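Tremar Storage Guide
Section 6. Sorting Toys and Small Household Items

6.1 General
This section applies to mixed items held in the gray Tremar bins. Complete Section 5 (Assembly and Placement) before loading a bin for the first time.

6.2 Placing the Items
1. Set two bins together, one behind the other, so that the long rims meet.
2. Place hard containers and other bulky toys at one end of the front bin.
3. Lay trays flat and parallel to the back wall.
4. Place dolls and soft items on the floor of the bin, clear of heavy pieces.
5. Put long items, such as play vegetables, down last.

NOTE: Items may be left in a single loose layer until they have been sorted. Do not stack them above the rim.

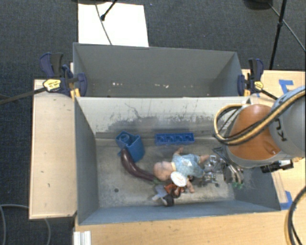
Tremar Storage Guide, Issue 3000-6, page 1089

A front bin in mixed use may hold a blue container, an eggplant, a blue tray with four recesses and a baby doll in a light blue outfit. Sort such a load by size before moving any of it to the rear bin.

6.3 Cautions
CAUTION: Keep small parts away from young children during sorting.
CAUTION: Do not lift a loaded bin by one rim. Use both hands and keep the bin level.

6.4 Records
Enter each sorted bin on Form 500 and return the form to Vibeke Lund, Callwood Stores Office. Forms are reviewed every January.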